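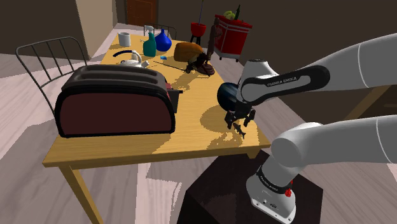 Zuweira Osei wrote under my last post that I was wasting my beans by boiling them hard from the start, and that if I'd just keep the pot at a lazy bubble and leave the lid tilted I'd stop getting all those split skins. She also said my onion was too small. I've read that comment more times than I'd like to admit, and on Zuweira's orders I've now made the bean soup again. Twice.

If you missed the last one, I've been cooking my way through the church cookbook I picked up at the library sale in Wumley. It was printed in 1966, it has a plastic comb binding with most of the teeth gone, and I paid 90 cents for it. There are 43 soups in there! I only meant to make the ones that sounded good, but then I got stubborn and started at the front, so we've already had the cabbage soup with the ginger snaps in it (better than you'd think) and the cold cucumber thing (no).

The bean soup is on page six and the entire recipe is four lines long. Beans, water, ham bone, onion, "cook until done." No amounts for the water. No mention of soaking at all. Whoever sent it in figured you already knew, and I guess in that town you did. My mother would have known too, but when I called her she said "until they're soft, honey" and then wanted to talk about her gutters for half an hour.

So, round two. I soaked a pound of navy beans overnight in salted water, which the book doesn't ask for and which I'm going to keep doing. I used the biggest onion in the bag. I brought it all up to a simmer and then turned the burner down as far as our old Vulta stove will go, which is still too far up if you ask me – the low setting on that thing is a suggestion. I ended up sliding the pot half off the burner and that did the trick. Lid tilted. At 90 minutes the beans were creamy all the way through and most of them were still in one piece.

Then I got greedy and put in a splash of vinegar early on during round three, and they stayed chalky until almost nine at night. We ate toast. Don't put the vinegar in until the beans are soft, is what I'm saying.

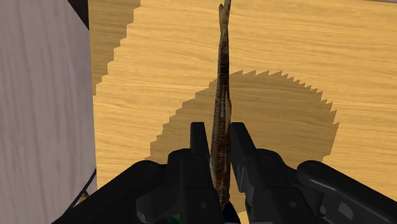

Long, thin and upright.

A few of you asked about the ham bone. I get mine from the counter at Layug, the little grocery on the road out to Zukport, and you have to go in the morning or they're gone. A smoked turkey wing works fine and my husband likes it better. I tried a version with no meat, with a spoonful of smoked paprika and the rind off a piece of Parmesan, and it was a perfectly nice soup but I wouldn't call it the same one.

Oh, and mash a ladleful against the side of the pot before you serve it. That isn't in the book either, but my grandmother did it to every pot of beans she ever made and it thickens the broth right up. She used the back of a wooden spoon. I used a potato masher and got soup on my sleeve.

It's better the second day, and it freezes okay if you leave room at the top of the container. Mine went a bit thick after thawing, so I stirred in some water and more black pepper.

Next up is page seven, which is called "Mother's Company Soup" and calls for a can of something they don't seem to make anymore. If any of you remember what chicken gumbo base was, or what I could swap in for it, please leave me a comment. And Zuweira, tell me about the onion. How big is big?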